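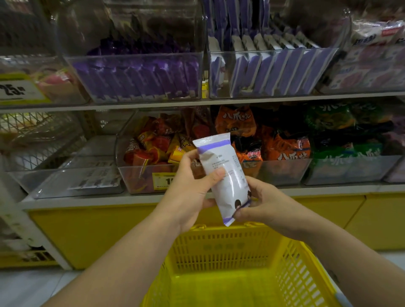 Brolimberg Baseball and Softball Club – Youth Section

Progress report to the Softić Fund, 18 January 2020

This report covers the first half of our grant for the junior baseball programme. The second half ends in May, and we will send the final report with the accounts after that.

Players

At the start of the season we had 36 registered juniors. All of them have trained at least once with the new equipment. The under-12 group is the largest and it is now difficult to give every child enough swings in one session. For this reason we divided the group and it trains in 2 halves, one in the small gym and one on the outdoor field when the weather permits. The older group is smaller than we planned in our application. Several players moved to the school in Clulgate and it is too far for them to come on weekday evenings.

Equipment

From the grant we bought helmets in three sizes, catcher's gear for the younger age group, a pitching screen and 200 practice balls. The balls are of the softer type, because the gym floor and the windows do not allow the hard ones. The delivery of the catcher's gear was late and one set came with the wrong leg guards. The supplier has exchanged them without cost. We still have not bought the second batting tee. The model in our budget is no longer sold and we ask for your agreement to buy a similar one at the same price.

Coaching

Five parents finished the basic coaching course in the autumn. We had hoped for more, but the course was on the same weekend as the school holiday. They now help mostly with catching and base running. Pitching is still taught by our two senior coaches, and we want to keep it so until the new helpers have more experience. We count pitches in all practice games and we write them in a notebook which stays in the equipment bag.

Games

The juniors played at home against Grimov and lost both games. The second was close until the last inning – our fielding was good, but we gave too many walks. The return games in Grimov were cancelled because of rain and we are looking for a new date.

Plans until May

We will continue indoors until the field is dry enough. The mound must be repaired before the first home game, and this is paid from the club's own money. We would also like to move the unused part of the travel budget to bus hire for the Clulgate players. Please let us know if this is possible under the rules of the fund.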